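Nekis Furora
Demonstration recording kit for two-armed robots

Products > Data collection > Furora

Overview
Specifications
In the box
Ordering
Support

Furora is a recording kit for teams that teach a two-armed robot by showing it what to do. An operator drives the arms from a control station, the robot carries out a household or stockroom task, and Furora saves the camera view, the arm and hand positions and the operator's commands on one clock. Each attempt is stored as a separate episode with its own task label and result.

The kit is sold by Nekis as hardware and software together. It does not include a robot. It works with humanoid and wheeled platforms that have two arms and publish their joint positions over a wired network connection. A list of tested platforms is available from the sales desk.

What it records

A standard episode contains the head camera stream, joint positions for both arms, hand or gripper positions, the operator's commands, and any notes entered at the station. Wrist cameras can be added. Up to 4 camera streams can be recorded at once on a single Furora unit, and a second unit can be joined to the first by cable when more are needed.

Both arms are always recorded, including when a task only uses one. Customers sometimes ask for a way to drop the idle arm and save disk space. We advise keeping it. A policy that controls both arms has to learn where the second hand stays during a one-handed job, and the position data takes up very little room next to the video.

Episodes are written to the drive while they are being recorded. If power is lost, the part that was already written can be recovered at the next start and is marked as incomplete.

Setting up a work area

Furora does not need a special room. Most customers record with ordinary furniture, and we suggest tables of different heights and shapes, open shelving, and containers with sides the hand has to clear. Leave enough floor for the robot to stand close to each piece. Other furniture and goods can stay in view as long as the operator can tell which object belongs to the current task.
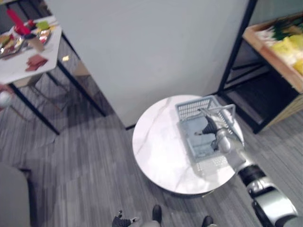 Baskets and trays deserve some planning. Reaching over a rim and down to a flat bottom asks for a different wrist angle than picking from an open tabletop, and operators new to the station tend to come in too low and touch the near side. We suggest recording basket work as its own task group, with the container moved and turned between episodes. Slotted sides can also confuse depth cameras. If you use one, run the depth check in the setup menu with the container in place before the session begins.

Lighting should be even, but shadows are not a problem and do not need to be removed. The robot will meet them later. What causes trouble is a lamp that flickers on camera, so the setup menu includes a flicker test for each stream.

Task cards

Each task is described by a card. The card holds the instruction in plain language, the objects involved, the starting layout and the condition for success. The operator sees it on the station screen before every episode.

A typical card from our starter set reads:

Task: Take item out of basket
Start: Item flat on basket floor. Both hands clear of the table.
Instruction: Lift the item out with the right hand and set it on the table beside the basket.
Success: Item at rest on the table. Basket upright. Hand clear.
Change between episodes: Basket angle, item position.

The starter set covers 11 task groups, including shelves, trays, baskets, bags and handing an item from one hand to the other. Cards are plain text files and can be copied, edited or translated. Changes to a card create a new version, and older episodes stay linked to the version they were recorded under.

Marking and review

The operator ends an episode with one of three pedal presses: success, failure or discard. Failures are kept by default. They are stored apart from the successes and can be left out of an export, but many teams use them to train a success detector or to find out where a card is unclear.

The review screen plays all streams side by side with the joint traces underneath. A reviewer can trim the start and end, change the result, add a note or split one long episode into several. The original file is not altered. Trims and changes are saved next to it and applied at export.

Furora flags dropped camera images, clock drift, long stretches with no movement, and joint readings that jump further than the arm could have traveled. Flagged episodes appear at the top of the review list.

"We had months of recordings in which the head camera lagged the arms, and we only found out during training," says Jawad Dogar, who runs the manipulation lab at Endale. "Now the drift warning comes up at the station and the operator stops and fixes it."

Specifications

Recording unit: Furora base unit, fanless metal case
Camera inputs: 4
Robot connection: wired network, 2 ports
Storage: 2 removable drives, swapped without tools
Operator controls: hand controllers (pair), foot pedal, station screen
Time stamps: single hardware clock shared by all inputs
Export: video files with tabular joint data, or one packed file per episode
Network use: optional. All recording and review functions work offline.
Mounting: desk, shelf or rail

In the box

Furora base unit
Head camera with bracket and cable
Pair of hand controllers
Foot pedal
Station screen with stand
Two removable drives
Network cable
Starter task cards on drive
Printed setup guide

Wrist cameras, the rail mount, spare drives and the linking cable for a second unit are sold separately.

Software changes in the December 2025 release

Splitting a long episode now keeps the operator's notes with the correct part.
The station screen can show the previous starting layout as a faint overlay, to help the operator avoid repeating it.
Flicker test added for wrist cameras.
Export no longer stops when a drive label contains a space.
The pedal can be set for left-foot use.

The release is free for all units. Units still running the July release can update directly. Back up any edited task cards first.

Safety

The foot pedal is a recording control and must not be used as an emergency stop. Keep the robot maker's own stop within the operator's reach at all times, and keep people out of arm range while the controllers are active. When the connection to the controllers is lost, Furora stops sending commands and closes the episode. What the arms do at that point depends on the robot, so test this with the arms clear of furniture before the first session.

Ordering and training

Furora is built to order at our Kallurgate workshop and ships within 7 weeks. The price includes one day of operator training, held at Kallurgate or by video call. On-site training can be quoted separately.

To request a quote, send the make and model of your robot, the type of hand or gripper fitted, and the number of cameras you plan to use. If your platform is not on the tested list, include a short sample of its joint data and we will check it before you order.

Related products
Furora wrist camera pair
Furora rail mount
Spare drive, single
Linking cable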